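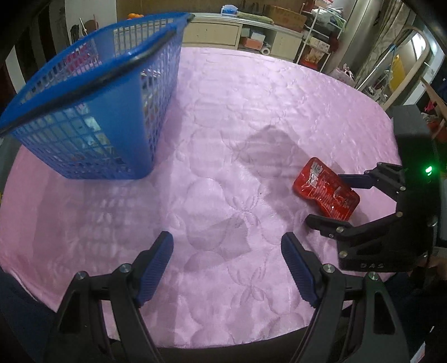 About the Iturra Voice Studio

Hi, I'm Ximena Manríquez, and I teach people to sing. Mostly opera and art song, with a good helping of zarzuela, the odd musical theater audition piece, and once a full set of sea shanties for a retirement party (we had a wonderful time and I'd do it again). If you've found this page you're probably wondering who we are, what a lesson is like, and whether you're good enough to come. I'll get to all of it, but the last one is easy: yes, come.

How it started

I grew up in a house where the radio was always on and everybody sang over it. My grandmother, whose last name was Iturra, had a big low voice that she used for hymns, for calling us in to eat, and for arguing with the soccer commentators. She never had a lesson. When I started taking mine at fifteen she sat in on the first one, listened to me do scales for half an hour, and told my teacher I was breathing like a fish. My teacher agreed with her. The studio has her name because mine is hard to fit on a sign, and because I still hear that fish comment every time I open a score.

I'm a mezzo. I spent nine seasons singing in regional companies, mostly the parts where you're somebody's maid, somebody's mother or a teenage boy in borrowed pants. I loved the boys best. Cherubino was my first real role and Hansel was my last, and in between I was in the chorus for more Carmens than I can remember, usually carrying a basket of oranges and trying not to trip on the same loose board stage left.

I moved to Skovthorpe when my husband got work here, and I thought I'd keep traveling for jobs. I did for a while. Then the neighbor's daughter asked if I'd help her with an audition, and her friend asked, and her friend's father asked in a very quiet voice if adults were allowed. By that spring I had a full week of students in my dining room and a piano where the table used to be. We ate off our laps for most of a year!

Where we are now

These days we're upstairs in the old Bodov building, over the shoe repair. It used to be a dance school, so there's a good sprung floor, a wall of mirrors at one end (I put a curtain over half of it, some people hate watching themselves) and a ceiling high enough that a big voice has somewhere to go. There are two teaching rooms and the long room, which seats 59 if we borrow the benches from downstairs and you don't mind knowing your neighbor quite well.

The stairs are steep, so if those are a problem, tell me when you book. There's a ground floor room at the back with an upright piano that stays in tune better than the grand does, and I'm happy to teach there any time.

Who you'll meet

Nkechi Lawal came to us as a pianist and is now half the studio. She can sight-read anything, transpose it down a third while you're clearing your throat, and tell you which word you've been mispronouncing since March. She coaches German and French repertoire, runs the Monday-feeling-at-any-time-of-the-week beginner class (her name for it, we've stopped trying to change it), and plays for nearly every recital. Before she joined she spent years as a rehearsal pianist for ballet and opera, and I think that's where she got her patience. She also writes the program notes, so if you laughed at a program note, that was her.

I teach technique, Italian and Spanish repertoire, and anything to do with acting, moving around and what on earth to do with your hands. Most students work with both of us. You might have me for the first half of a term and Nkechi once the notes are learned and it's time to put a piece together. We talk about you, in a nice way, over lunch.

What we teach

Private lessons are 45 minutes, or an hour if you're getting ready for something. We start with breath and a few easy exercises and then get into a song early, usually in the first lesson. I know some teachers keep beginners on scales for months. I was taught that way and I was bored silly, so I don't do it.

The beginner class is for adults who have never had a lesson or who had one a long time ago and it went badly. It's small, it's loud, and it spends a lot of time on rounds and folk songs before anybody is asked to sing alone. You don't have to read music. You'll pick up some of it anyway just from having the page in front of you.

Teens from thirteen up are welcome for private lessons. I get asked a lot about younger children, and my usual answer is to find them a good choir and come back in a few years. Choir teaches you to listen, and I can't give anybody that in a room with only the two of us.

Then there's the opera workshop, my favorite thing we do. For eleven weeks a group learns scenes from a few different operas, with staging and a bit of costume, and then performs them in the long room with Nkechi at the piano. We've done the Queen's ladies from The Magic Flute with flashlights, the letter duet from Figaro at an ironing board, and most of the second act of La bohème with one café table and far too many people around it. We cast from whoever signs up. If that means three Musettas, the evening has three Musettas and they take turns.

About auditions and exams

Some of our students go on to music school and I'm very proud of them. We'll help you pick pieces, record your prescreening tracks and practice walking into a room and saying your own name like you mean it (harder than it sounds). But I want to be upfront that most of the people who climb our stairs aren't headed for a career. They're nurses and electricians and people between jobs, one beekeeper, a pair of sisters who come for a lesson together and bicker through the whole of the Barcarolle. The lessons are the same either way. I'll be just as picky about your vowels.

The library

One thing we have that I brag about is the score library. It began with two boxes I carried up the stairs from my own shelves, and then a retired choir director left us hers, and now there are 1,027 items in the catalog: vocal scores, song anthologies, duets, a whole shelf of zarzuela that I bought secondhand over many years and will talk about for as long as you let me. Nkechi keeps it all listed in a program called Sunomix, and she can find anything in it in seconds. I can find things by the color of the cover. Students can borrow up to 4 at a time. Please use pencil, and please rub it out before you bring them back. I once opened a Cenerentola to find a grocery list across the overture.

Prices and the small stuff

A term of private lessons is $380. That covers your lessons, the library and a spot in the end of term recital if you want one. You can pay all at once or in parts, just ask. If money's the thing stopping you, ask about that too. We keep a few reduced places every term and I don't need to see any paperwork.

If you're sick, stay home, rest and text me by noon, and we'll find another time. If you're only a bit hoarse, come anyway and we'll work on text or listen to recordings together. Some of my best lessons as a student were ones where I didn't sing a note.

Bring water, a pencil and shoes you can stand in. Eat something beforehand but maybe not a burrito.

Coming to hear us

Recitals are free and open to everyone at the end of each term. Doors are at 6:30, we start at seven, and there's cake in the break. The workshop evening fills up faster, so put your name on the list at the desk or send an email. Friends, parents, people who are curious and people who think they don't like opera are all welcome, and the last group tends to sit at the front.

If you'd like to try a lesson, write to me through the contact page and tell me a little about what you like to sing, in the shower or anywhere else. I read everything myself and usually answer in the evening, after the last student's gone and I've put the benches back.

Ximena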